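Washing and Storing Soccer Uniforms and Shin Guards

by Prapai Phromma
October 12, 2023
46 shares | 6 comments

A girls' team goes through a lot of laundry between July and the end of the season. Most of what ruins a uniform happens in the washer and dryer, and most of it can be avoided.

Empty the bag the same day. Damp socks left in a zipped bag overnight will smell even after a wash. If you can't run a load right away, hang everything over a shower rod until you can.

Knock dried mud off outdoors before anything goes near water. Wet mud should be left to dry first. Rubbing it while wet pushes it into the knit. For grass stains, mix one part white vinegar with two parts cool water, dab it on and wait 12 minutes. Test the inside of the hem first if the shirt is a dark color.

Turn jerseys inside out. Printed numbers crack when they rub against zippers, so wash them apart from jackets and sweatpants. Use cold water and half the usual detergent. Skip fabric softener on polyester. It leaves a coating that holds odor, and the shirt stops drying the way it should.

Goalkeeper gloves are washed by hand. Fill a sink with lukewarm water, put the gloves on, and rub the palms together gently with a little mild soap. Rinse until the water runs clear, press out the water without wringing, and dry them away from the heater. The palms should stay slightly damp in storage, so don't leave them on a sunny windowsill.

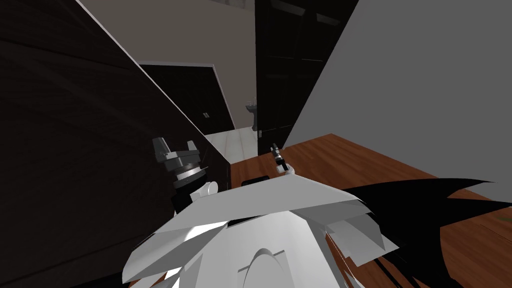 Looking down past a white torso, with a gray gripper held up on the left.

Shin guards with removable sleeves are easy. The sleeves go in with the socks. Wipe the shells with dish soap and a wet cloth, and stand them on end to dry. For guards with glued padding, sprinkle baking soda on the foam side, leave it overnight and brush it out with an old toothbrush.

Cleats never go in the dryer. Pull the insoles, loosen the laces all the way and stuff the toes with newspaper. Change the paper after 4 hours if it feels wet.

At the end of the season, wash everything once more before packing it. Fold jerseys with the number flat, and put a sheet of plain paper between printed shirts if they are stacked. Cardboard boxes are fine in a closet. In a garage or basement, use a plastic bin with a lid and label the end that faces out with sizes and shirt numbers.

6 comments
46 shares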